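Print
E-mail

Thread, 2025-11-26: desks, cables and the one room in this office that didn't have a plan.

1/ The small back room at Kilthorpe was the last one on my list. Wood-look floor, pale walls, one door, one outlet pair per wall. On the floor plan it was labeled "misc." I have spent two weeks finding out what that meant.

2/ Starting condition in September: a stack of boxes, a coat rack, and three power strips plugged into each other. The power strips went first. Daisy-chained strips are a code problem in most offices and a dust trap in all of them.

3/ The room measures 171 inches on the long wall. That sounds generous until you subtract the door swing and the space a desk chair needs to roll back. I allow 36 inches behind a seated person. Less than that and the chair hits something every time someone stands up.

4/ Layout decision: small white desk on the left wall, square white table against the wall facing you as you come in. The middle of the floor stays open. I drew a version with the table centered and dropped it, as any cable would have had to cross the walking path.

5/ The table is a Neturau square, four slim legs. I like thin legs for a small room. You can sweep under them, you can see the baseboard, and a chair tucks in from any side. The drawback is that there is nowhere to hide a cable. Whatever comes down off the back edge is in plain view.

6/ Assembly note for that table: put all the leg bolts in finger tight, stand it up on the floor, and only then tighten. If you torque the legs while it is upside down on the carton, it will rock. Mine rocked. I took it apart and did it again.

7/ On top: a black full-size keyboard and nothing else for now. Full size because the people who will use this table enter numbers, and a separate number pad always ends up in a drawer in another room. 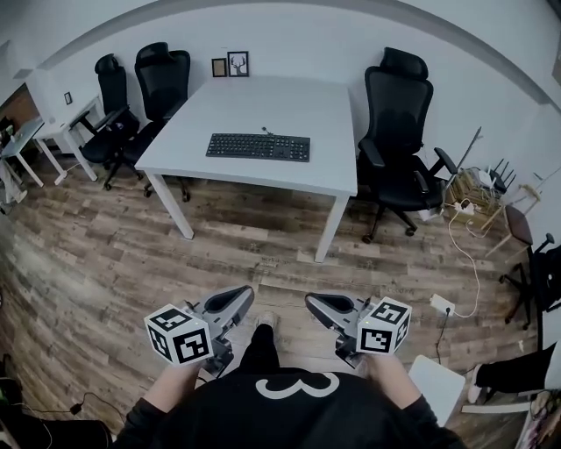 8/ Keyboard position matters more than people think. With the wrists flat and elbows at the sides, the front edge of the table should be level with the elbow or slightly under it. Fixed-height tables come out too high for shorter users. The fix is to raise the chair and add a footrest. Sawing the legs is a different project.

9/ Cable goes off the back, toward the wall. If it leaves from the side it gets snagged by the first person who slides a notebook across. I plan to clip it to the underside and bring it down the rear leg with hook-and-loop ties. Zip ties are fine until you need to swap the device, and then you are holding scissors next to a live cord.

10/ Office chairs: three, black, mesh backs. Mesh holds up well in a room with poor airflow, and this room has poor airflow. Vacuum the mesh from the back side with a brush head. From the front you mostly push the dust deeper.

11/ Casters. The ones supplied were hard nylon, meant for carpet. On a plank floor they are loud and they leave tracks. I ordered soft polyurethane replacements from Nunus. Standard stem, pull the old one straight out, push the new one in until it clicks. Total time for all three chairs: 13 minutes, including looking for one that rolled under the desk.

12/ Wall. Two small frames above the table, one of them a black deer head with antlers on white. They came with the room and I left them up. The rule I use is that the bottom of a frame should clear the tallest thing you expect to put on the table. If a monitor goes in later, they may have to move up.

13/ Frames of different sizes: line up the centers or line up one edge. Pick one and use a level. Measure from the ceiling if your floor is uneven. Kilthorpe's floor is uneven by 2 millimeters over the width of the table, and felt pads take care of that.

14/ Light switch is by the corner, behind the chairs. I would have preferred it next to the door. Moving a switch means opening the wall and patching it, and the budget line for this room was mostly spent on casters and ties.

15/ Still open: a Sasaki under-table tray to hold the power brick. It needs screws no longer than the tabletop is thick. Check this before you drill. Put tape on the drill bit at the right depth and stop when the tape touches.

16/ Also open: the label on the floor plan. I have asked for "misc." to be changed to "data entry." The request is in the queue behind the parking lot signs.

Print
E-mail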